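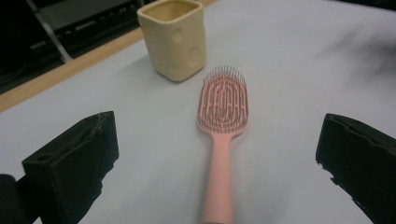 Pink vented brush and the cream cup, bench top.

15 April 2025

Bat knob sensor, rev C. Cage session, Vanley field house.

Got in late, cage 2 was taken by the softball kids until nearly noon so we lost the first slot. Set up in cage 3 instead. Worse lights, net sags in the middle, but the machine there throws truer. Left the tee work for last.

Firmware is the Ivulden build from last week, unchanged. Two bats: the maple one with the taped handle and the old composite. Clamp on the maple still wants a shim. Used a strip of grip tape folded over, held fine for the whole session, want a proper rubber ring before we hand it to anybody.

Logged 138 swings total. Didn't split them by bat on the sheet, dumb, will have to pull it out of the timestamps. Bat change was right after the water break so there should be a clear gap.

Swing speed looks sane off the tee. Off the machine it reads high on check swings, same as October. I think the trigger is grabbing the load (hands going back) and counting it as the start. When the hitter has a big leg kick it gets worse. Tried raising the threshold on the fly, killed the false starts but then it dropped the bunts and one real swing, a soft one the other way. Put it back where it was.

Contact time is better. Lined up the sound from the phone against the sensor spike for a few balls and they sit on top of each other, as near as I can read it. Foul tips still a mess. The spike is tiny and the ringing after is longer than teh spike itself. Composite rings more than the maple. Might need a different filter per bat, which I don't love, means the user has to pick a bat in the menu and they won't.

Attack angle: don't trust it. Drifts up over the session, up to 3 degrees by the end. Zeroed on the tee and it came back, so it's the gyro warming up or the clamp creeping. Check the clamp first, it's cheaper. Mark the knob with a paint pen and see if the line moves.

Radio dropped twice, both times with the phone in the back pocket of the guy feeding the machine. Moved phone to the bucket, no more drops.

Battery went from full to a bit over half. OK for a practice, not for a doubleheader.

Savchuk board is still on backorder so the second unit stays dead. Wutix has the same chip on their dev kit, could borrow the footprint and hand solder one. Ugly but would let us run both bats side by side.

To do
- split the log by bat
- paint pen line on knob, repeat tee set
- try trigger on rotation only, ignore the load
- rubber ring, measure both knobs first
- ask for cage 2, mornign slot if they have it
- charge the spare phone

Raw files are on the shared drive under the cage folder, not renamed yet.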